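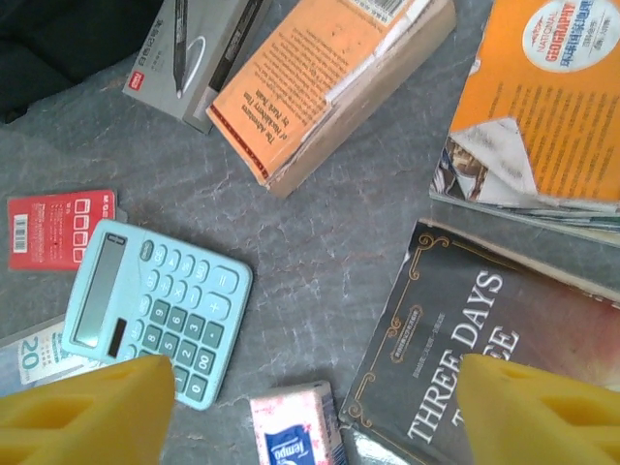

Tabletop practice at the Fluletura Robot Club: books, a calculator and a pack of Tempo tissues between the yellow fingers.

Call for new members, spring season

The Fluletura Robot Club is looking for 9 new students to join our Borkix project, and we would love to hear from you! We're teaching a gripper to pick things off a crowded surface and put them where they belong. A thick paperback, a thin magazine and a banknote-like paper all need a different kind of grab, and working out each one is a lot of fun (also slow, so bring patience and a snack).

Who can apply: any student in grades 9 through 12. You don't need to have written code before. If you like drawing, sewing, fixing bikes or keeping tidy notes, there is a job for you here.

What you'll do: drive the arm by hand, record practice runs, sort the good ones from the bad ones, and help try out new finger pads. Everyone gets time at the controls.
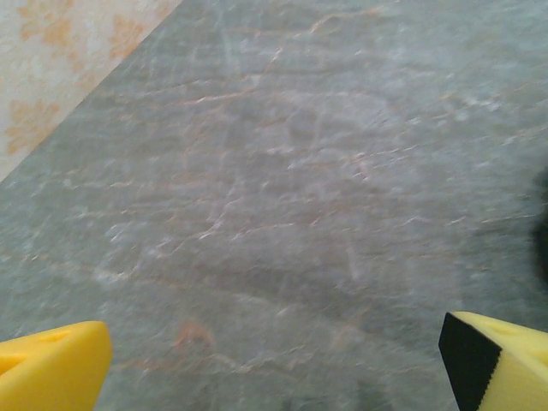
The view between the fingers over bare stone.

When and where: Room 42, Mittal Building, 2 afternoons a week after school. Please plan on coming to both through the end of the season. Our last group started in December and several of them are staying on, so you'll have people to ask.

We're also putting together a team for the Stakent Challenge. New members are welcome to try out for it, but you can skip the contest and still be a full part of the club.

To apply, write us half a page on something you took apart or built, even if it never worked again. Drop it in box 349 at the front office by 22 January 2025. Include your grade and which afternoons you're free.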